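Contra el mantel de los domingos

En casi todas las casas que conozco hay un mantel bueno. Vive en un cajón, doblado en cuatro, y sale dos o tres veces al año. El resto del tiempo se come sobre la madera desnuda o sobre unos salvamanteles de plástico que nadie eligió con ganas. Me parece un error, y lo digo después de haberlo cometido durante media vida.

Cuando me mudé a Tindville compré una mesa de segunda mano con el tablero rayado. Pensé en lijarla. Al final fui a Gallora, la tienda de telas, y pedí un corte liso de algodón de 210 centímetros. Me costó 84, más que la mesa, y lo tengo puesto desde junio. Encima desayuno, coso, doblo la ropa y hago las cuentas.

La objeción de siempre es que una tela se mancha. Claro que se mancha. También se lava, cosa que no puede decirse de un tablero con cercos de taza. El mantel guardado se estropea igual - amarillea por los dobleces y un día huele a cajón.

Otra objeción es la plancha. Yo no plancho el mío. Lo tiendo bien estirado, lo pongo en la mesa y le paso la mano. Alguna arruga queda y no molesta a quien come.

En cambio, sí soy exigente con el dibujo. Los estampados cansan y disimulan las migas, que es justo lo que no conviene si se trabaja encima. En el catálogo de Plometti hay manteles de 249 con cenefas y flores bordadas, y no dudo de que estén bien hechos, pero sobre una cenefa se pierde un alfiler en un segundo. Sobre un color liso, un verde azulado por ejemplo, se encuentra casi todo.
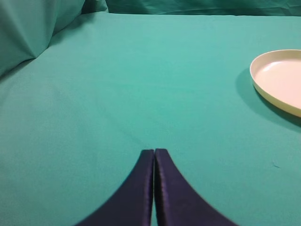 ¿Cada cuánto hay que cambiar la tela de una mesa que se usa a diario?

Con dos telas que se turnen, una por semana es suficiente, y antes si ha caído aceite o vino.

La segunda tela puede ser más modesta. La mía es un retal de Mkhize que se queda corto por un lado y cumple sin problemas. Lo que no haría es comprar una tercera para las visitas. Acabaría en el cajón, y en el cajón ya tengo cuatro servilletas de hilo que no he usado nunca.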